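Enough with the gala dinners

Fri 3 January

Got the save-the-date for the Flallness benefit dinner already. September. Nine months out and somebody has picked the napkin color, I'd bet money on it.

I've gone to this thing 8 years running. I like the people. I like what the money is for, the after-school rooms and the ride program for older folks. What I don't like is the dinner, and I think it's time to say so in print before the deposit on the ballroom goes through. Maybe it already has.

Look at last year. Tickets went for 800 a table, more up front by the stage. Full room, lots of applause. Then the hotel gets paid, and the band, and the flowers, and the guy with the lights. What was left after all that, from the tables alone, was 2,264 dollars. It's in the annual letter, page three, small type. One check from one generous person would of covered it and we could all have stayed home in our slippers.

Yes, the auction does better. The auction always does better. So hold an auction! In the school gym, on a Saturday, with coffee. Josero did that two springs ago when their hall flooded and they had no choice, and people still talk about it. Kids running around. A quilt went for 1,000. No speeches longer than a minute, that I recall.

Cyril Naylor, who has chaired more of these than anyone in town, told me I'm missing the point. The dinner is how you find next year's donors, he says. You sit a new couple beside an old hand and by dessert they're on the mailing list. Fine. He knows more about it than me. But I've sat at those tables and mostly you can't hear the person next to you over the band, and the new couple leaves at nine for the sitter.

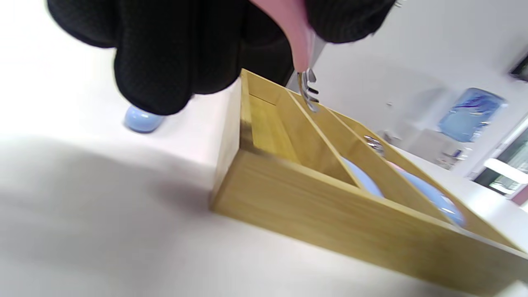
And who isn't in the room? The drivers. The women who run the after-school rooms five days a week. A seat costs what some of them spend on groceries for the month. They get thanked from the podium, everybody claps, and they're home watching TV. That has bothered me for years and I never wrote it down til now.

Potluck, picnic, pancake breakfast, I don't care which. The Wunano church ladies feed half the county every fall on folding tables and they'd lend us the tables – I asked. Ten bucks at the door, kids free, auction in the corner. Keep the raffle too, people love a raffle.

Or skip one year. Just one, as a test. Send a nice letter with an envelope in it and see what comes back. If it flops I will buy a front table next time and wear the tie.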